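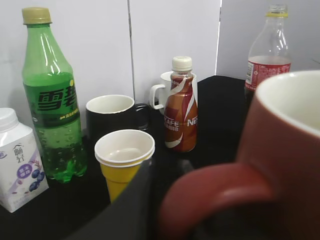 Sprite and cups on the black cloth.

2 December 2018

We played Makhubela away on the last weekend before the break and lost by four, which was closer than I thought we would get. They have won the league two years running and they have not lost at home since January. We were level at half time and two up going into the last quarter. Then they put their tall centre back on and we stopped getting rebounds.

I keep the scorebook for Trernside when I'm not on court, and with my ankle still strapped I had the whole game to do it properly. The thing that stands out is free throws. We took 160 as a team up to the end of November and a good share of those have been misses in the last five minutes. Kwame Appiah is the exception. He hit all six on Saturday's sheet and looked bored doing it.
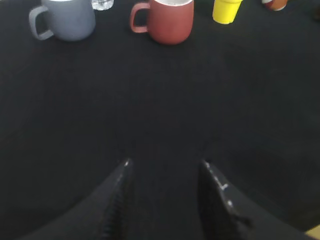
Fitriani Ngau has taken over training for the second team and she has been lending us drills. The one I like is shooting in pairs straight after a set of sprints, so you are out of breath when you get to the line. It is dull and everyone complains. My own shooting has gone up a bit, though I can only do it standing still at the moment.

The other news is the hall. Kendik is putting the hourly rate up in the new year and the club has to find another 800 for the season. We have 600 of that from the autumn raffle. Subs will probably cover the rest, but if anyone knows a firm that would like its name on a set of warm-up tops, please get in touch.

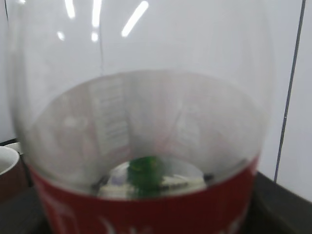 Next up is Diseo at home. We beat them by nine in October, but they were missing both their guards and I don't expect it to be that easy again. They press all over the court and we are poor at bringing the ball up under pressure. Kwame will have to do most of it unless my ankle is right by then. The physio says two more weeks. I have been doing the balance exercises while I brush my teeth.

Tip-off is at seven and the side door will be open from half past six.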